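Quick one before I have to run. Fold your cleaning cloths. I mean it.

For years mine went in a bucket under the sink, all of them, in a wad. My mother-in-law did the same, so did everyone on our stairs in Skarnau. They're rags, who cares. Then in August I pulled out the wad to wipe down the table before guests and got the one I'd used on the bike chain. Black streak, end to end. Two hours before dinner.

So now they get folded. Halves, then halves again, hem side out so you can grab it. Takes no time. Microfiber especially, it picks up every crumb and hair it lies next to, and a balled up one is dirty before you start. Plus a folded cloth gives you clean faces to turn to as you go. A wad gives you one big damp surface and you never no which bit you already used.
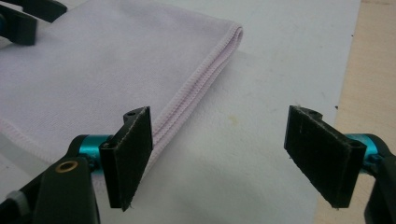
Chaimae Salem wrote back that this is fussing, that she has raised three kids on a heap of old T-shirts and the house is still standing, and that anyone with time to fold a rag should come and do her windows.

Fair. I'm not coming to do the windows. But I think the heap costs her more than she lets on. The digging, the sniffing, washing the whole lot again becuase one went sour. I did that too and called it saving time.

Colors help, by the way. Pale ones for dusting, dark for the stove. Pale shows the dirt so you know when to quit. Don't buy a pack of 100 either. Eight is plenty, maybe ten with a dog.

Dryer's buzzing, got to go.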